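生活用品陈列室台面及收纳区安全检查表(附检查意见)

文件编号:338
适用场所:Krajčí 生活用品陈列室,含整理台、盘碟陈列位、帽类及小件织物存放位、收纳篮存放架
检查日期:2026年1月11日
检查人:Dušan Bartoš
检查类别:定期检查
上次检查:11月

填表说明
各项结论分为“符合”“基本符合”“不符合”“不适用”四类。结论为“基本符合”或“不符合”的,须在意见栏写明具体位置及整改要求。同一问题涉及多个项目时,记入最先出现的项目,其余项目注明“见前”。检查期间已当场处理的问题仍应如实记录,不得改填为“符合”。

一、地面与通道

1.1 主通道净宽不小于800毫米,通道内无纸箱、推车及临时堆放物。
结论:基本符合。
意见:主通道宽度满足要求。收纳篮存放架一侧有两只空纸箱伸入通道,检查时已移至后间。到货拆箱后应于当日清走包装物,此项上次检查已提出过。

1.2 地面平整,无翘边、松动及明显破损。
结论:基本符合。
意见:入口内侧地垫一角卷起,使用双面胶固定后仍有松脱。建议更换为带压边的地垫,更换前由值班人员每日开门时检查一次。

1.3 地面清洁后设置警示牌,待干燥后恢复通行。
结论:符合。
意见:警示牌存放于后间门后,取用方便。

1.4 疏散方向标识完整、清晰,未被陈列物遮挡。
结论:符合。

二、整理台及台面

2.1 台体稳固,支脚着地,推动时无明显晃动。
结论:符合。
意见:逐台检查。靠窗整理台的调节脚已于上次检查后重新校平,本次未见异常。

2.2 台面无裂纹、崩口,封边完整。
结论:基本符合。
意见:靠门整理台短边封边有一处起翘,长40毫米,手掌擦过时有刮伤可能。请先用胶带覆盖,再安排修补。修补完成后在本表副页登记。

2.3 台面物品距台边保持适当距离,易碎物品不得贴边放置。
结论:基本符合。
意见:多数物品摆放合理。个别杯碟在取放过程中被顺手搁在台角,复位时应一并收回原位。

2.4 台面清洁,无积灰、胶痕及残留标签。
结论:符合。
意见:浅色石纹台面不易显出灰尘,清洁时请沿侧光检查一遍。胶痕使用指定清洁剂去除,禁止用刀片刮擦。

2.5 整理作业结束后,台面恢复至陈列布局图所示状态。
结论:不符合。
意见:布局图为旧版,图中仍标有已撤下的刀叉架,新增的帽类位置未标。各班次依据各自习惯复位,前后不一致。请于下次检查前更新布局图并张贴于后间,旧版收回作废。

三、盘碟与玻璃制品

3.1 盘架无变形、脱焊,底部放置平稳。
结论:符合。
意见:金属丝盘架逐一试压,未见松动。

3.2 竖放的盘碟与支撑物接触可靠,轻触台面时不滑移、不倾倒。
结论:基本符合。
意见:大盘放置稳定。部分小碟直径偏小,立放时仅靠下缘承托,倾角过小。应改用窄距盘架,或改为平放。竖放盘碟前方应留出空位,取放邻近物品时手臂不得越过盘碟上方。

3.3 盘碟及玻璃制品无缺口、裂纹。
结论:基本符合。
意见:在叠放盘组中发现一只底圈有细小缺口,已撤出并单独包裹。叠放盘组最下层平时不易查看,请在每月清洁时全部取下检查。

3.4 叠放高度符合规定,不同直径的盘碟不混叠。
结论:符合。

3.5 破损玻璃、陶瓷的收集容器为硬质带盖容器,标识清晰。
结论:基本符合。
意见:容器符合要求,盖上文字已磨损,请重新粘贴标识。清理碎片时须佩戴防割手套,手套现存放于收银台下方抽屉,距陈列位过远,建议移至后间门侧挂钩。

四、帽类及小件织物

4.1 织物干燥、清洁后上台,无异味、无霉斑。
结论:符合。

4.2 帽类存放不受重压,帽身与帽檐无折痕。
结论:基本符合。
意见:存放架下层帽子叠放过密,部分帽檐受压。网眼面料的帽子较软,取放时宜托住帽身,避免反复捏住同一处。已有褶皱的可用手撑平后单独放置,不得在陈列室内使用蒸汽熨烫设备。

4.3 调节带、扣件收拢,无外露挂绊。
结论:基本符合。
意见:带扣的帽子从架上取下时,调节带容易勾住相邻物品。应先将带子收入帽内再移动,特别是靠近盘架的位置。

4.4 帽类与易碎品同台放置时,两者之间留有间隔。
结论:不符合。
意见:现行布局对间隔未作规定,整理时帽子常被临时放在竖放盘碟前方。请在更新后的布局图中单独划出帽类整理区。如条件允许,整理帽子前先将盘碟连同盘架移至台面内侧;移动时盘与架分开取放,不得连架带盘一手提起。

4.5 深色与浅色织物分开存放,避免染色。
结论:基本符合。
意见:新到的深色织物尚未做擦色测试,暂与浅色品隔开。测试可用白色湿布按压帽内侧不显眼处,结果记入到货单。

五、收纳篮

5.1 篮体无裂纹、毛刺,孔边及提手孔光滑。
结论:基本符合。
意见:塑料收纳篮提手孔处查出一处注塑毛边,已打磨。Sitberg 批次的篮子建议全部复查,检查时应戴薄手套沿孔边摸过一遍,目视不足以发现此类问题。

5.2 收纳篮载物不超出上沿,不混装易碎品与硬质重物。
结论:符合。

5.3 空篮叠放整齐,叠放高度不妨碍取用。
结论:符合。
意见:空篮在使用间隙应放回存放架。确需留在台面上的,长边与台边平行放置,底部完全落在台面以内。

5.4 篮内定期清洁,无碎屑、别针、标签扣等遗留物。
结论:基本符合。
意见:后间篮内发现吊牌塑料扣若干。裁剪吊牌的工作应集中在一处进行,剪下的扣件即时投入小盒。

六、墙面、立柱及挂件

6.1 墙面饰板固定牢靠,无空鼓、翘起。
结论:符合。
意见:灰色木纹饰板接缝平整。

6.2 台边立柱、挂板及透明隔件连接紧固,边缘无锐角。
结论:基本符合。
意见:Bravulo 挂板两颗下部螺钉未拧到底,已通知供货方 Lekinix 派人处理。处理前该挂板不得悬挂重物。透明隔件不易辨认,建议在上部加贴窄条标识。

6.3 挂钩载重标识齐全。
结论:不符合。
意见:后间挂钩无标识。请按产品说明补贴,说明书遗失的向供货方索取。

七、用电与照明

7.1 电源线、插座无破损,线缆不横穿通道。
结论:符合。

7.2 台面照明充足,光线不造成明显眩光。
结论:基本符合。
意见:盘碟釉面及金属支架反光较强,从入口方向看尤为明显。将靠外一盏射灯下调即可,无需更换灯具。

7.3 插座附近不放置湿布、喷壶。
结论:符合。

八、清洁用品

8.1 清洁剂原瓶存放,标签完整,远离织物。
结论:基本符合。
意见:一只分装喷壶无标签,内容物不明,已停用。分装时须同时写明品名及分装日期。

8.2 玻璃布、台面布、地面布分色使用。
结论:符合。

九、整改要求汇总

(一)更新陈列布局图,增设帽类整理区,撤回旧版。责任部门:陈列组。
(二)修补靠门整理台封边,更换入口地垫。责任部门:设施组。
(三)配置窄距盘架;到货前小碟一律平放。责任部门:陈列组。
(四)复查 Sitberg 批次收纳篮,记录复查结果。责任部门:库房。
(五)补齐后间挂钩载重标识、分装喷壶标签及碎片容器标识。责任部门:设施组。
以上各项采购费用合计1,178元,已列入本年度小额维护预算,超出部分另行报批。

十、附图

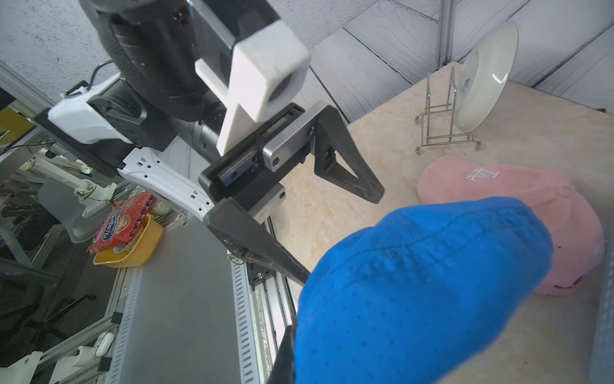
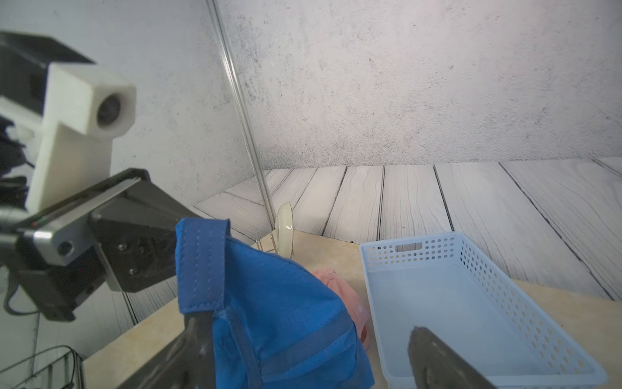

蓝、粉两色帽子与竖放盘碟同在一张台面。

十一、反馈意见

Unathi Mofokeng 书面回复:对4.4的结论没有异议,但单独划出帽类整理区会占去靠窗整理台的一半,到货集中时周转不开。建议把盘碟陈列位整体移到内侧台面,外侧全部留给帽子和收纳篮,布局图也只需改一处。另外,3.2要求小碟平放,平放后碟面图案在入口处看不见,窄距盘架请优先采购。5.1的复查库房可以承担,薄手套现有存量够用。

检查人答复:同意盘碟陈列位内移,布局图按此方案绘制,张贴前送检查人核对。窄距盘架列为首项采购。小碟在盘架到位前仍须平放。

复查方式:现场复查,逐项签认。
存档:原件存办公室,副本一份存陈列室后间。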